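Where Does Paper Come From? (And Why Do Foresters Love Skinny Trees?)

Hi! I'm Khadija Sqalli, and I work in a forest. Well, half the time I work in a forest and half the time I sit at a desk looking at maps of one, but the forest half is more fun to talk about.

Last May a class came to visit us at Flidlow Woods, and a boy asked me, "Do you cut down giant trees to make my homework?" I loved that question! The answer is mostly no, and I want to tell you why.

Big, straight, thick trees are worth a lot as lumber. They turn into roof beams, floors, tables and guitars. It would be a bit silly to mush one up for notebook paper. So a lot of paper starts with the leftovers and the skinny trees.

Why are there skinny trees? Think of a garden where somebody planted too many carrots. They all squash together and none of them gets very fat. Young trees do the same thing. They fight over light and water, so every few years we go in and take some out. This is called thinning. In one small patch at Flidlow we started with 1000 little spruces and took out 499 of them over the years. (You can do the subtraction!) The ones we left have room to spread their branches now, and they are getting nice and chunky.

The skinny ones ride on a truck to the pulp mill. My friend Peadar Rafferty drives that truck, and he says it smells like Christmas all year long.

At the mill the bark comes off first. Then a machine with huge blades chops the logs into chips, each one about as big as a cracker. Now for the clever bit. Wood is made of tiny, tiny threads called fibers, and they are stuck together with a natural glue called lignin. The mill cooks the chips with water and special chemicals until the glue lets go. What's left is a soggy brown soup called pulp. It looks a lot like oatmeal – please don't eat it!

The soup gets sprayed onto a moving screen, the water drips out, and the fibers tangle up into a sheet. Heavy rollers squeeze it and hot rollers dry it. That's paper!

Lots of things you touch every day begin as that same soup: cereal boxes, egg cartons, tissues, birthday cards, and the paper cups grown-ups carry around in the morning. Most of those cups have a thin lining so the drink doesn't soak through, and the lid is often made of something else altogether.

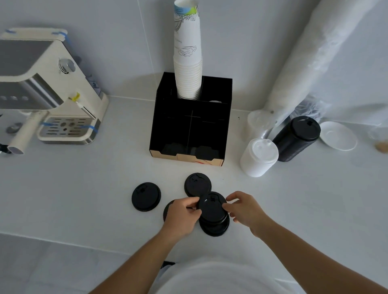 Black plastic lids for coffee cups. No tree fibers in these!

Can paper be used again? Yes! Old paper goes back into water, turns to mush, and gets made into new sheets. The fibers get a little shorter each time, though, so after several trips they're too worn out to hold together and the mill has to mix in some fresh ones.

Want to try it? Tear up a sheet of old newspaper, soak it in warm water overnight, and ask a grown-up to help you blend it. Spread the mush on a piece of window screen over a tray, press it with a sponge, and leave it somewhere sunny. My first sheet came out lumpy and gray and I still have it on my wall.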